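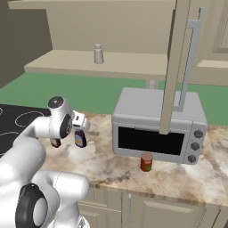

Putting an arm on a prep counter changes people's jobs before it changes anything else, so start with the people. Quick guide, written between shifts, sorry for the rough edges. We run the Cormier staff kitchen at Cetcombe and we went through all of it this spring. Before any hardware got bolted down we worked the whole thing out in a simulated kitchen. An arm holding a little dark bottle just clear of the marble, cooktop on one side, toaster oven on the other – that's the sort of job I mean. Picking up, moving over, putting down. Nothing clever. But somebody on your crew does that now, and they have opinions about where the bottle goes.

What you need

A simulated kitchen your people can recognize. We used Flotiron. Others will do.
A screen big enough for four or five cooks to stand at.
A notebook. Paper. Greasy hands and tablets don't mix.
One person from the line with real say. Not the manager.
Paid time. Put it on the schedule.

Step 1. Write down the small jobs

Follow one shift and write down every time a person fetches something, puts something back or shifts something out of the way. Skip the cooking. We ended up with 34 small jobs on the list and I would of guessed ten. Fetch the oil. Put the oil back. Move the shaker so the tray fits.

Let the people doing the jobs write the list. Mine was wrong. Eftychia Chatzigeorgiou crossed out half of it and wrote in the real ones, including wiping down the bottle before it goes back on the shelf, which I never knew anybody did.

Step 2. Mark the ones people want to keep

Three columns. Keep, give away, don't care.

You will be surprised. Ours wanted to keep seasoning, all of it. They wanted to give away putting things back at close. Most of the rest landed in don't care, and that's your starting list. Don't start with a job from the keep column, even if the vendor says it's the easy one.

Step 3. Build the counter as it is

Not as it looks on inspection day. If a can lives in front of the oven, put a can in front of the oven. Leave a cabinet door open. People leave cabinet doors open. Trevor Sawatzky from the evening crew sat in on this and kept saying no, messier, and he was right.

Get these in:

Things that stand too close together.
Tall things with necks next to short things.
Doors and handles that swing into the arm's path.
Something on a shelf that's a pain to reach.

Step 4. Run one job, slowly, with people watching

Pick one object. Have the arm go to it, close, lift, carry, put down, let go. Stop after each part and ask the room what they'd do. Write down the answers.

We started with a shaker. Good pick – upright, easy shape, room on both sides for the fingers. Bottles after that. Then stuff with handles. 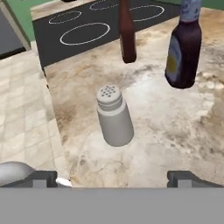

Does the crew need to learn programming for this?

Most of them won't touch any code. One or two people should learn how to set up a run, stop it and reset the counter, and that took ours an afternoon. Everybody else needs to know how to stop the arm, where it can reach and who to tell when it does something dumb.

Step 5. Decide what counts as done

Sounds obvious, wasn't. For the software, done meant the object was inside a zone and standing up. For Hélène Dufour, who opens, done means the label faces out and she can grab it without looking. Those are different jobs! Write down the second kind and have whoever sets up your runs build toward it.

Our version, copy it if you like:

Standing up.
Label toward the cook.
A hand's width clear of the cooktop.
Nothing else moved.

"Nothing else moved" is the hard one. Knocking the neighbor over on the way out counts as a fail even if the bottle got where it was going.

Step 6. Count the fails and say them out loud

We did 175 runs on the first job before we let anyone talk about the real counter. Kept a tally on the wall by the time clock. Everyone could see it, good days and bad. Do not let the fails live in a file only the manager opens. Cooks can work next to a thing that misses sometimes. What they can't work next to is a thing that misses and they find out from the floor.

Sort the fails by what a person would have to do about them:

Ignore it.
Nudge it.
Stop and clean up.
Stop and clean up and now the order's late.

The last two go back to simulation. All of them, every time.

Across all jobs we're at 2,007 runs so far. Almost 1,354 of those were the same two jobs over and over with the counter set up differently each time. Boring. Worth it.

Step 7. Redo the schedule BEFORE the arm shows up

This is the step people skip. If the arm takes the put-away at close, who had that job, and what happens to their hour? Answer it on paper, with their name on it, before the install date. For us it was Océane MacLeod's last forty minutes. We talked to her first, on her own, then with the crew. She took over checking the day's runs and setting up the counter for the next morning. Same hours, same pay, and it says so in writing. She did ask why she should train the thing that took her close. Fair thing to ask. I didn't have a great answer then and the one I have now is only okay: she decides what it's allowed to do, and she can pull a job off it without asking me.

Things to settle at this point:

Who can stop the arm (answer: anyone).
Who can start it again (answer: a short list, taped up).
Who gets blamed for a broken bottle. Nobody on shift, put that in writting.
What gets logged, and whether it's ever used to time people. Ours isn't. The crew asked for that as a signed line and got it.

Step 8. Try the awkward angles

Go back to the simulated counter and look at it from where people stand. By the stove. By the oven. From the doorway. A cook at the burners sees the arm very differently from one across the room. We moved our base after doing this, because from the stove side the elbow was coming across right where you'd reach for the oven. 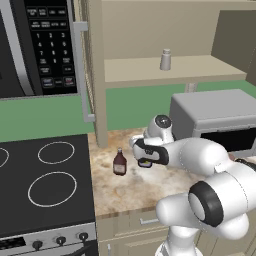
Simulated counter with the arm reaching in past the toaster oven, stove at left.

Have each person point to where their hands would be at the worst minute of a rush. Mark it. If the arm's path crosses a mark, change the path. Or change the hour it runs. Ours only runs when the burners are off, and that one rule ended most of the arguing.

Step 9. First week on the real counter

One job. Low speed. Two people who were in the simulation sessions on every shift.

Stop it on purpose at least once a shift so that stopping it feels normal. Keep the wall tally going and start it from zero, don't mix it with the simulated runs. The numbers will be worse. Tell people that up front. Surfaces are slick, bottles get sticky, labels peel, none of it was in our model.

Short talk at end of shift. Five minutes, standing up. What bugged you, what do you want changed. Then change one thing by the next day, even a small one. We moved a hook.

Step 10. Check back on the three columns

After a month get the list from step 2 out again. People change their minds. Two jobs went from don't care to keep, one because folks missed the walk to the shelf. It gets you off your feet spot for a second, said Trevor, and I knew what he meant. We gave it back.

If something goes wrong

Crew has gone quiet: you skipped step 7. Go back.
Works in simulation, fails on the counter: your simulated counter is too tidy. Step 3.
One person resets it all day: spread that job around or pay it as a job.
Vendor wants to add more tasks: step 1 again, with the list in the crew's handwriting.

We're looking at a Buvislow gripper for the wider jars next. Will add a section once we've had it running a while.

Keegan Cloutier
Updated Apr 20, 2023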